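Status: collection open, labels frozen for the first release on 7th July. Anything recorded after that goes to the `incoming/` folder and is not covered by this card.

# Katene Stand-and-Phone Set

Katene is a set of teleoperated manipulation episodes for a two-finger gripper working with smartphones and desk stands. It was gathered to train and compare policies that place a phone on a stand, take it off again, or move it from one stand to another. The episodes were recorded on the Plendine bench. Conversion and checking scripts live in the Ludau repository and are pinned by commit in `tools/ludau.lock`.

The set contains 469 episodes. There are 2 operators and 2 camera streams per episode (wrist and fixed). Joint state and gripper opening are logged alongside the video.

## Tasks

| id | instruction | ends when |
|----|-------------|-----------|
| `place` | put the phone on the named stand | phone rests on the stand, gripper open and clear |
| `remove` | take the phone off the named stand | phone is flat on the table, gripper open and clear |
| `transfer` | move the phone from stand A to stand B | phone rests on B, gripper open and clear |

Each episode has one written instruction. Stands are named by color and by shape of base where color alone is ambiguous. Phones are named by frame color. Operators read the instruction before the arm is enabled and do not change it mid-episode; if the wrong phone is picked up, the episode is kept and marked `wrong_object`.

## Layout on disk

```
katene/
 episodes/
 <episode_id>/
 wrist.mp4
 fixed.mp4
 state.parquet
 meta.json
 splits/
 train.txt
 val.txt
 test.txt
 incoming/
 tools/
```

`meta.json` holds the instruction, the task id, the operator code, the outcome label and the layout id. Layout ids refer to a placement of stands and phones on the table. Episodes that share a layout id always fall in the same split.

`state.parquet` has one row per control tick:

- `t` — seconds from episode start
- `q` — joint positions, radians
- `dq` — joint velocities, radians per second
- `grip` — gripper opening, 0 closed and 1 fully open
- `cmd_q`, `cmd_grip` — commanded values

Video and state are on the same clock. Control ticks run faster than the wrist camera, so several rows may match one video frame. Use `tools/align.py` to get one row per frame. It picks the nearest earlier tick and does not interpolate.

## Recording procedure

1. Load a layout from the list and set the stands and phones by hand. Small errors in position are fine. Do not measure.
2. Home the arm. Check that the gripper reads 1.0 when open. A reading below 0.97 means the fingers need to be re-zeroed with `tools/zero_grip.py`.
3. Check the wrist view before arming. The target phone and the target stand should both be recognizable. Stands can overlap in this view and some devices may be only partly visible; leave them as they are.
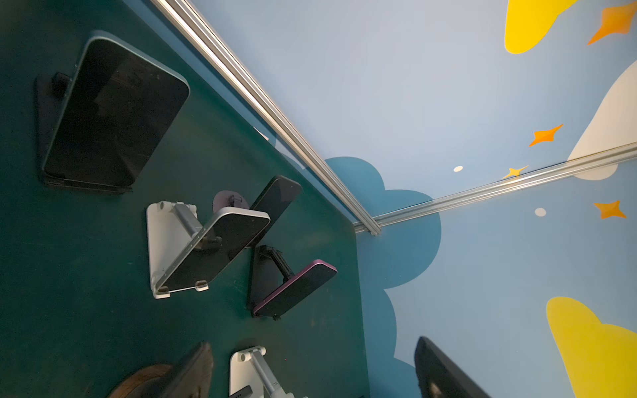 4. Start the recorder, wait for the tone, then move. Motion before the tone is trimmed in conversion and cannot be recovered.
5. Stop the recorder only after the gripper is open and clear of the phone. Early stops are the main cause of `truncated` labels.
6. Enter the outcome. Do not leave it for the end of the session.
7. Change the layout after every 10 episodes.

## Outcome labels

- `success` — end condition met, no other device knocked over
- `success_disturbed` — end condition met, another phone or stand was moved or tipped
- `wrong_object` — a phone or stand other than the named one was used
- `drop` — phone left the gripper before it was supported
- `truncated` — recorder stopped before the end condition
- `abort` — operator or safety stop

The training list holds `success` and `success_disturbed` only. All labels appear in `val.txt` and `test.txt`. If you train a success classifier, build your own split from the full episode folder and keep layouts together.

Outcome is entered by the operator and then checked by the other operator from the fixed view. Where they disagreed, the second label was kept and the first was stored as `outcome_initial`.

## Known problems

**Dark screens.** Phone screens are black or close to it and reflect the surroundings. Depth estimated from the wrist video is poor on these surfaces. Katene ships no depth channel.

**Similar devices.** Several phones differ mainly in frame color. Instructions such as "the black phone" were used in early layouts and do not always pick out one object. These episodes carry `ambiguous: true`. They were left in the training list; filter them if your policy is conditioned on language.

**Loose stand joints.** Stands with an adjustable arm can sag when the phone is pressed down. The angle at the end of an episode may differ from the angle at the start. No stand angle is logged.

**Background.** The walls around the bench carry a cartoon print of clouds and stars on light blue. It shows up in much of the wrist video. A policy trained on Katene alone may use it as a landmark. We suggest random crops, and a test on a different background before any claim about transfer.

**Gripper zero.** Sessions in November were recorded with a small offset in `grip`. The converter corrects it and writes `grip_raw` next to the corrected column.

## Not in the set

No episode involves a charging cable, typing on a phone, or handing a phone to a person. There are no force readings. Audio was not recorded.

## Loading

```
from ludau import open_set

ds = open_set("katene", split="train")
ep = ds[0]
print(ep.instruction, ep.outcome)
```

`open_set` checks file hashes on first use. Pass `verify=False` to skip this — it is slow on network drives.

## Related sets

Mitham uses the same arm and file format with mugs and trays. The joint order is identical, but the Mitham wrist camera has a wider lens. Do not mix the two without setting `camera_profile` in the loader.

## Reporting errors

Open an issue in the Ludau repository with the episode id and the time in seconds. Label fixes are applied in the next release; episode ids are never reused.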